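Visit report: assembly boards and fixtures at the Stunden workshop
Tuesday afternoon, the board room and the print shop

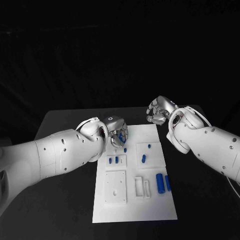
By Zlata Bilyk | Visits | August

Stunden makes task boards: flat plates carrying fixtures and loose pieces that have to be placed, seated or removed by hand. The boards go to training rooms and test benches, and the firm runs an open afternoon in August for buyers and anyone else who registers. I went mainly to look at the fixture mounting, which has been the weak point on the boards we use at Talebi.

The tour starts in the board room. A dark matte table stands in front of a black curtain, and a white board lies flat on it in portrait orientation. The fixtures are raised and white, the pieces blue, and they sit in a loose grid. The contrast between white and blue is high enough that a piece can be found at a glance, and the dark table keeps the outline of the board clear. Stunden sells boards in other colors, but most orders are for this pair.

The small blue peg near the top of the board is the piece I wanted to see. Short pegs are harder to handle than long ones. There is less to hold, the fingers come close to the board surface, and neighboring fixtures get in the way. On our older boards the spacing was set by the mounting holes, and the result was a row of pegs that could be gripped from only one side. Stunden sets the spacing from the grip clearance first and drills afterward.

Mounting was covered in the second room. Each fixture is printed with a flat foot and fixed from the underside of the plate, so the top face has no screw heads. The firm used adhesive until two years ago and stopped after returns from Cendex, where boards stored near a heater had lost fixtures. The current method is slower to assemble. A single fixture can be swapped in a few minutes with the board turned over on a mat, and the catalog lists 33 fixture types that share the same foot.

The print shop is small and well ventilated. Blue pieces are printed in batches, deburred by hand and checked against a go/no-go gauge. The shop turns out nearly 700 pieces a week. Rejects are mostly oversize at the base, where the first layer spreads, and the staff trim that edge with a plain chamfer tool. I asked about wear. The answer was that the fixture wears before the peg does, and that a fixture is replaced when the peg can be tilted visibly in its seat. There is no published figure for the tilt. I would have liked one.

Fovow, which supplies the plates, had a table in the corridor with cut samples in three thicknesses. The thinnest bows when lifted by one corner. The middle one is the standard. The thickest is sold for boards that are clamped at the edge only - it adds weight, and most buyers will not need it.

Notes for our own order:

Portrait layout, white plate, blue pieces, middle thickness.
Spare feet ordered with the board, as they are not stocked separately outside the catalog range.
Peg spacing to be confirmed on a paper template before drilling. Stunden mails the template on request.
Part number for the short peg is 3,001 in the printed price list, with the comma. The online form wants it without.

The afternoon ended at half past four. Parking is behind the building and the entrance is on the side street, past the loading door.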